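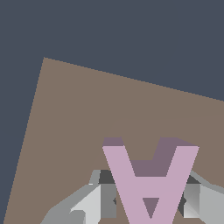
Match reporter wanted for Melton Town FC

Hi, I'm Dede Baidoo and I run the website and matchday program for Melton Town. For the last few seasons I've written nearly every match report myself, usually on my phone on the bus home, and I can't keep it up. I've taken over the Tuesday night youth sessions as well and something has to give (my sleep, so far). So I'm looking for a match reporter for the coming season, someone who likes soccer at our level and can put together a decent paragraph while people are yelling nearby.

It's part-time and paid per game. You'd get $40 a match, home or away, plus a seat on the team bus if you want it. The bus leaves from the parking lot behind the Holzer Street gate and it does not wait, I've learned that one the hard way! If you'd prefer to drive yourself, we cover gas for anything outside the county.

There are 27 league games on the schedule, plus whatever we manage in the cup. I don't expect you to make all of them. If you can do most of the home games and a fair share of the road trips I'll be thrilled, and I'll fill in for the rest.

What you'd be doing

Mostly, a report of 500 words or so, up on the site by 10 the next morning. Goals, cards, subs, who looked sharp, who had a rough one (be kind, their moms read it, and one of the moms is on the gate). I like reports that tell me what the game felt like. If we sat back for an hour and got lucky off a corner, say so. The coach has never once complained about an honest write-up, though he did ask me to stop mentioning his hat.

You'd also post score updates during the game. Kickoff, goals, halftime, full time, that's plenty. Our page has 4,000 followers now, which still seems crazy to me, and a lot of them are former players who've moved away and follow along from wherever they are. When we played Stustik away last fall my battery died at 2-2 and I heard about it for weeks. Bring a charger.

Then after home games, a quick chat with the coach or a player. Two or three questions, nothing fancy. They're a friendly bunch once they've eaten.

Who I'm looking for

You don't need a journalism degree or any published work. Students are welcome, retired folks too, and so is anyone who already goes on and on about games to people who didn't ask. You do need to be 18 or over for the away trips. You should know the rules well enough to explain an offside call, and you should be able to spell Oyelaran-Whitcombe, our left back, without looking it up by the second month.

Photos aren't part of the job. We've got that covered.

One thing to be upfront about: the press area at our place is a bench next to the Ruvent End, and it has half a roof. Dress for it. Some of the away grounds are nicer and a couple are worse.

How to apply

Send me a report on any game you've watched lately. Pro, high school, your niece's under-nines, I don't mind, just keep it under 400 words and tell me the score somewhere near the top. Add a few lines about yourself and which weekends you already know you can't do. No resume needed. Use the contact form on the club site and put "match reporter" in the subject box so it doesn't end up with the raffle emails.

I'll be reading these through May and I'll write back to everyone. I'd like to meet 4 people for coffee at the clubhouse and then have each of you cover a preseason friendly, paid at the normal rate. If you've got questions before you apply, send those through the form too, or come find me at a home game. I'm on the bench with the half roof.

Dede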